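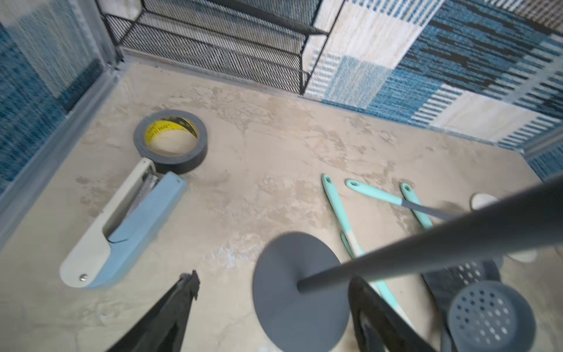 ## Part 2: Setting up the supply corner

Okay, by now you've got your panels standing and clipped together (if you haven't, go back to Part 1, I'll wait). This part covers the mesh rack and the small stuff that goes with it. I wrote the first version of this for the Tarndale studio, where I share a space with Humaira Marwat, and I've since used the same steps for a second nook at Erkmont, so they should work for any two-walled corner with fabric panels and a hard floor.

### Before you start

Get everything out and put it on the floor inside the nook. I mean everything: tape, stapler, stands, pens, whatever has been living in a shoebox. I like seeing the whole lot spread out before I decide which shelf gets what, and it's a lot easier than unpacking one thing at a time and rearranging six times.

You'll want:

- the black mesh rack
- a damp cloth and a dry one
- duct tape
- your stapler and a fresh strip of staples
- any pole stands with a round base

### Placing the rack

1. Wipe the floor in the back corner. The mottled beige finish hides crumbs and grit really well, so run your hand over it too.
2. Carry the rack in by its side frame. Please don't lift it by a shelf!
3. Set it down near the corner, then slide it back until the legs are close to where the panels meet the floor. Leave a finger's width between the rack and the fabric.
4. Push down gently on each top corner. If it rocks, turn the whole thing a little and try again before you start folding up paper to put under a leg.
5. Check that the shelves tip the way you want. Mine are angled, and that's great for pads and envelopes but pretty bad for anything round.

**Caution:** The expanded-metal shelves will snag woven fabric. I pulled a thread in the blue panel on my very first day, a long white one, and I can still find it. Keep that finger's width.

### Sorting the small things

6. Put flat things on the shelves first, heaviest at the bottom.
7. Store duct tape lying flat, with the hole facing up. Standing on its edge, it'll roll down an angled shelf and take your pens with it (ask me how I know). If your shelves are too steep, just give it a spot on the floor beside the rack.
8. Fold over the end of the tape, half an inch or so. You will thank yourself in August when it's hot and the glue gets gummy.
9. Check the stapler before you put it away. Open it, look along the metal channel for a bent staple, and shake out anything loose. Close it until it clicks.

**Note:** If your stapler won't stay closed, look at the hinge end before you blame the staples. Shoaib Butt went through a whole new box from Ansari before we worked out that there was a scrap of card stuck in the back of his.

### Pole stands

10. Lay each stand on its side while you work on it. A tall pole on a small round base gets bumped over sooner or later, and I'd much prefer to put it down myself.
11. Turn the pole by hand where it meets the disc. It should be snug. Hand tight is plenty, so leave the wrench in the drawer.
12. Wipe the bottom of the disc, then stand it up last, after the floor has been cleared.

**Caution:** Two hands when you raise a stand inside the nook, one on the pole and one on the base. The panels are not made to be leaned on, and the gray metal edging will scratch if the pole slides along it.

### Keeping it going

I do a quick reset when I finish for the day, and it really is quick: tape, stapler, stands, done. Once in a while I take the panels outside and brush them with a soft clothes brush, always in the direction of the weave. The patchwork one shows marks on the cream blocks much faster than the blue one does, so start there while you've still got some energy.

If you need replacement shelf clips, I order mine from Catano as part 157. Part 651 looks almost the same in the catalog but it's for the wider rack, and it won't grip. I have a little bag of those if anyone wants them.

Part 3 is lighting, and you'll need the stands upright for that one.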